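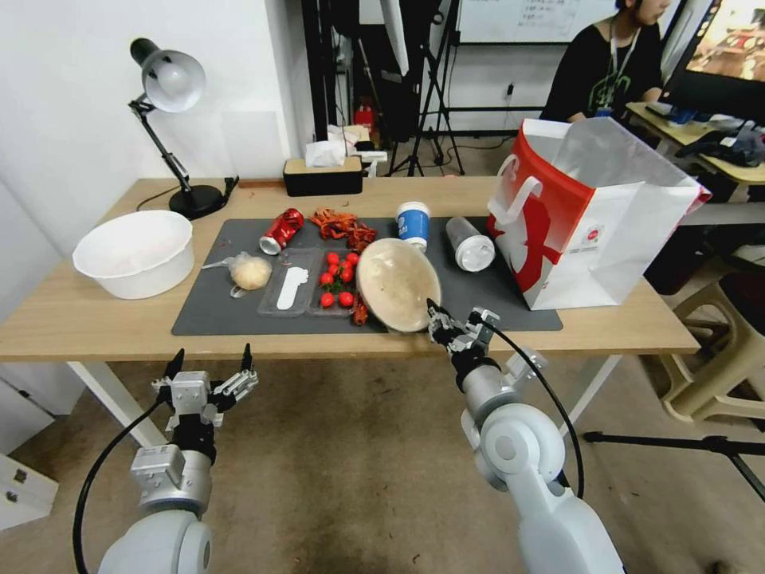 Tapering off caffeine before an inpatient stay – how slow?

Posted by Ok-hee Chae in March
2 comments, 30 shares

I have a place at Istgate for alcohol treatment. The intake sheet says no coffee or energy drinks on the unit. I drink five or six Drinel cans a day and have done so for years. If I stop everything on the same morning, I won't be able to tell which withdrawal is giving me the headache. Is it reasonable to cut the caffeine first, at home, and leave the alcohol for the unit? Admission is in a few weeks.

Answer 1
Yes. Caffeine can be reduced at home. Alcohol is different – if you drink daily, don't stop suddenly without medical advice, as withdrawal can cause seizures. Call the unit and ask what they want you to do until admission.

For the caffeine, write down what you take now, in milligrams, from the labels. Drop by a quarter every three or four days. If a headache starts, hold at that level for another couple of days and then carry on. Count tea, cola and any painkillers with caffeine in them. Last drink before noon if sleep is bad.

Tell the intake nurse the daily figure. Mine went on the chart next to blood pressure, and they did use it. 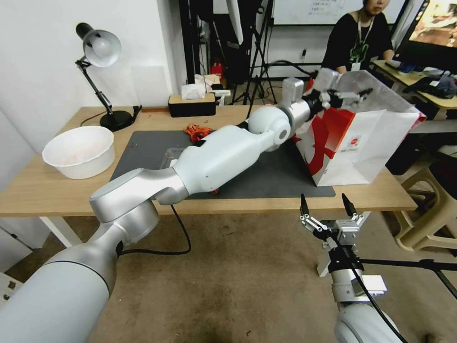
A paper shopping bag on the table, white with red graphics.

Helpful: 122

Answer 2
I just quit cold. Three bad days and then fine. Don't overthink it

Helpful: 2

Answer 3
Agree with the first answer. One addition: check whether the rule covers decaf. At Nodomton it was allowed until the evening meal, and the printed sheet didn't say so. Also ask about mouthwash and cough syrup, as many contain alcohol and will be taken at the door.

Helpful: 30

Viewed 241 times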